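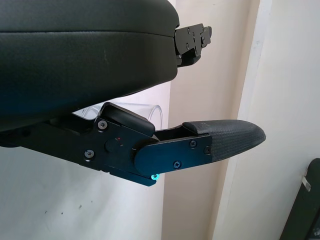
Page maintained by Shirin Akbari, Technical Editor, Trornier
Last revised Tuesday, April 8, 2025

About Trornier

Trornier is a calibration and repair laboratory for weighing equipment. We service bench scales, platform scales, counting scales and analytical balances for food packers, pharmacies, jewelers, freight depots and school science departments. The laboratory is in Usstead, on the ground floor of a former seed warehouse. The floor is a concrete slab poured directly on grade, and it was the main reason for choosing the building. Suspended floors move when people walk on them, and a balance reading to a tenth of a milligram will show it.

The company was started by Sang-wook Yoon and Hae-won Um, who had worked together in the service department of a scale dealer. Their first contract covered the receiving scales at a grain cooperative. The cooperative is still a customer, and two of the original platforms are still in use with replacement load cells.

What we do

Routine calibration makes up most of the work. An instrument is tested as found, before any cleaning or adjustment, and the readings are recorded. It is then cleaned, leveled, adjusted if needed, and tested again. Both sets of readings go on the certificate. Some laboratories report only the second set. We report both, so that a customer can judge whether product weighed since the last visit is affected.

Each test includes repeatability, eccentricity and linearity. Eccentricity is checked by placing the same weight at the center of the pan and then toward each corner. A scale that reads correctly at the center and wrong at one corner usually has a damaged load cell or a foot that is not touching the bench. The second fault is far more common, and there is no charge for correcting it during a scheduled visit.

Field work is done within 210 miles of Usstead. Instruments from farther away can be shipped to us. Please remove the pan and draft shield and pack them separately. Lock the transport screws if the model has them. The largest platform we can test on site is 3000 kg, using cast iron weights carried on our own truck. 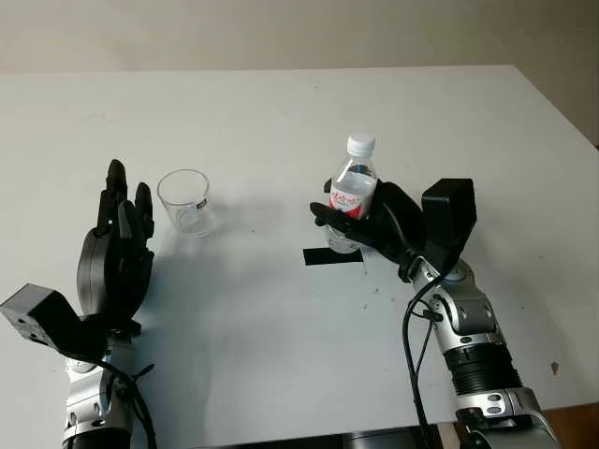

Reference weights and records

Our working weights are compared against a reference set kept in the balance room and handled only with forks or gloves. The reference set goes out for recalibration every December, and the laboratory does not issue certificates for analytical balances while it is away. Customers who need a certificate before year end should book in the fall.

Room temperature, humidity and air pressure are logged during every test. Records are held in Sketix, our in-house database, which currently lists 1008 instruments. A customer can request the full history of any instrument by serial number, including those bought second-hand, if the previous owner agrees.

Staff

Sang-wook Yoon manages field service and drives the weight truck. Hae-won Um is the laboratory manager and signs all certificates. Ye-ji Son repairs load cells and indicators, and keeps the stock of discontinued parts. So-yul Pyo handles scheduling, shipping and invoices.

Training

We run a one-day course, Geum, for people who use balances at work. It covers leveling, warm-up time, static, drafts, daily check weights and how to read a certificate. Class size is kept small so that each person has a balance to work on. The course can be given at a customer's site if a steady bench is available.

Contact

Service requests should include the make, model, capacity and serial number, all normally found on the plate under the pan or at the rear of the housing. Quotes are sent within 2 working days.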